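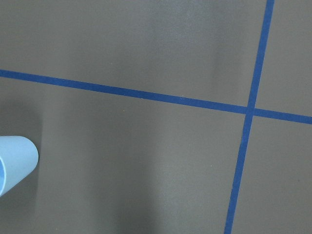
**Ticket 109: partner reports missing from the alternative crops database**
Status: open, with the data desk
Raised by: Brorkbridge field office

Brorkbridge sent in its February returns for the smallholder coffee and cardamom scheme. The upload page said "received", but the growers' figures do not show in the regional summary. The Skukonley office sent its returns the same morning and those came through in full.

Tried so far:

- Logged out and back in, then sent the file again. Same message, same gap.
- Checked the village codes against the current list. Two were out of date and have been corrected.
- Sent a cut-down file with 12 rows. Five showed up in the summary.
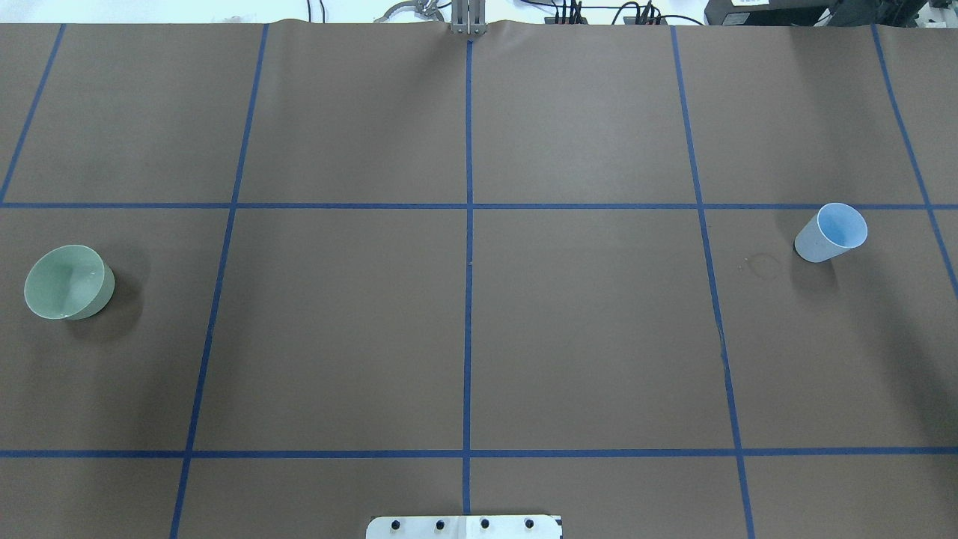

**Anum Satti**
Programme data officer

I compared the five rows that loaded with the seven that did not. The missing ones all have the replanted area typed with a comma for the decimal. The upload page accepts this but the summary drops the row without a warning. Please change the commas to full stops in the full file and send it once more. Don't delete the earlier uploads, as I need them for the fault report to Grunovetti. 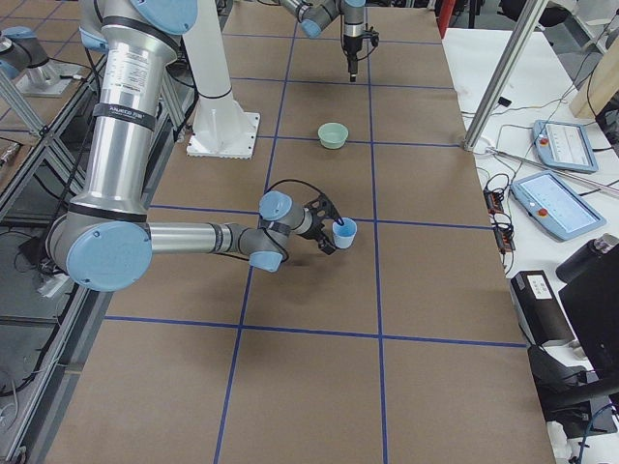

*Blue cup held in the gripper above the paper-covered table.*

**Reply from Anil Sundaram, Brorkbridge, 16:40**

Commas changed and file sent. The summary now shows every village except Ojo. Its line is there but the household count is blank. I have asked the Ojo coordinator for the paper form and will add the number by hand when it comes. Please leave the ticket open until then.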